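Volport 弧形屏租赁组件，我们内部叫它“大披肩”，因为它真的能像披肩一样裹住一栋楼的转角。这一页写给打算在节庆、灯会、寺庙庆典或者城市广场活动里用户外 LED 屏的朋友：它能做什么，装起来要注意什么，哪些场合我们会劝你换别的方案。

## 先说最让人兴奋的部分

转角！普通平面屏遇到九十度墙角，中间总有一道黑缝，画面走到那里就断了。Volport 的箱体侧边可以调角度，直角、钝角、缓弧都能接，一条龙灯从正街一路游到侧街，龙身在拐弯的地方是连着的。第一次在现场看到这个效果的时候，我们几个人站在马路对面，把同一段素材放了一遍又一遍（对面卖糖水的老板都会背了）。

整套最多可以拼到 2178 块箱体。绝大多数庆典用不到这个数，一座中等规模的牌楼加两侧廊柱，用掉的只是零头。我们还是把上限写出来，是因为常有人问“整面商场外墙行不行”。行，只要墙体结构允许。

## 箱体和画面

箱体是压铸铝框，单人可以搬，背面有提手，四角带快锁。模组从正面就能拆，靠墙安装时后面不用留检修通道，老城区那种窄巷子里的骑楼特别受用。

白天的亮度足够应付午后直晒。到了晚上反而要往下调，尤其是神像、佛像、祖先画像这类内容，金色和朱红一旦过亮，脸上的细节全没了。控制器里存了一组专门给传统绘画用的色彩预设，叫 Skosta，红色收得住，金色不发白，青绿也沉得下来。做过壁画数字化的朋友看了都很喜欢，我们自己也得意得很！

预设只是起点，不同画师的用色差得远，建议带着原稿或者可靠的翻拍件来调。调一次，存下来，明年接着用。

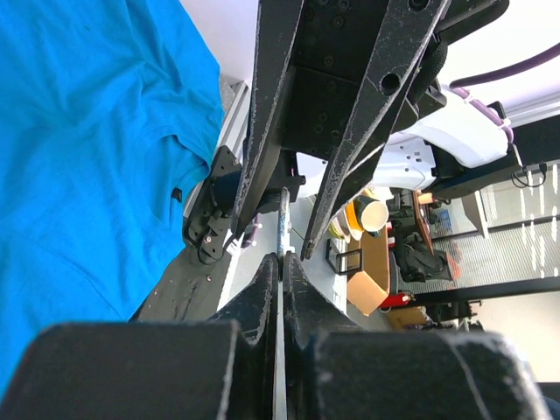 *阅读时长：6 分钟*

## 控制器：Stivix

Stivix 负责把一张大画面切开，分给每一个面。它有 3 路独立输入，可以同时接主画面、现场摄像和滚动字幕。庆典当天最常见的情况是主持人临时加一段致辞，这时只要把现场摄像那一路推上来就好，主画面在后台继续走，切回来时不会从头播。

字幕支持横排、竖排和从右向左书写的文字。竖排是我们花力气最多的地方：对联要分列左右，上联在右，下联在左，转角屏上还得让两联分别落在两个面上。软件里有对联模板，填字进去就能排好，横批会自动居中。

阿拉伯文的连字处理请了 Naima Ghoneim 来帮忙校，她做了很多年清真寺开斋节灯饰的文字设计，挑错极其仔细，连字母间延长线的比例都一条条改过。现在的版本里，书法体的长句放到转角上也能顺着读过去。

## 支架：Fahmy

Fahmy 支架有落地和悬挂两种。落地款自带配重槽，石板地、水泥地都不需要打孔，对文物建筑周边的广场很友好。悬挂款必须由有资质的结构工程师出具荷载意见，没有意见书我们不发货，这一条没有商量。

请不要把支架固定在古建的木柱、斗拱、石栏杆或者碑座上。绑带也不行。屏幕和古建之间至少留出人能走过去的距离，通风、巡查和消防都需要它。

风力方面，落地款配齐配重后可以撑到现场安全员规定的常规停用线，达到停用线就降屏。灯会多半在河边，阵风来得急，风速计装在最高的一排箱体上读数才准。

## 装一次要多久

| 项目 | 说明 |
|---|---|
| 现场勘测 | 半天，最好在活动同一时段来看光线 |
| 搭建人员 | 标准转角款 13 人 |
| 通电与校色 | 天黑以后进行 |
| 备用模组 | 随箱附带 15 块 |
| 拆除 | 一个通宵 |

校色一定要等天黑。我们试过傍晚调，天边还有一点橙光，眼睛被带偏了，夜里一看整面墙泛青，只好爬起来重做。

## 素材怎么准备

请按展开后的长条画面来做，交付时不要自己切块，切块交给 Stivix。重要的脸、手、法器和文字都要避开转角线两侧，留一点余地给不同站位的观众。大面积的纯白少用，夜里晃眼，附近居民也会有意见。

动画宜慢。屏幕这么大，莲花一瓣一瓣开，云慢慢移过去，人们会停下来看，老人家甚至会合掌。动作快的素材放到转角上，走路的人容易头晕。

声音是另外一套系统，本组件不含音箱。如果要和钟声、鼓点或者诵唱对上，Stivix 有时间码接口，接现场调音台就能同步，延迟可以逐路微调。

## 不太适合的场合

室内殿堂我们一般不推荐，观看距离太近，像素看得一清二楚，散热风扇的声音也会打扰静坐的人，投影会温和许多。需要长年安装的门面也请选固定款，租赁箱体的快锁是为反复拆装设计的。

## 租期与预订

八月最忙，盂兰盆会、中元普渡和几处夏季灯会挤在一起，箱体常常排满，想用的请提早把场地图纸发过来。图纸上标清楚电源位置、地面材质和最近的消防通道，手绘的也可以，尺寸写准就行。

租金按箱体数量和天数计算，校色、现场值守和一次彩排都包含在内。彩排那晚很值得把画师、主持和邻居都叫来看看，他们提的意见常常比我们想到的更细。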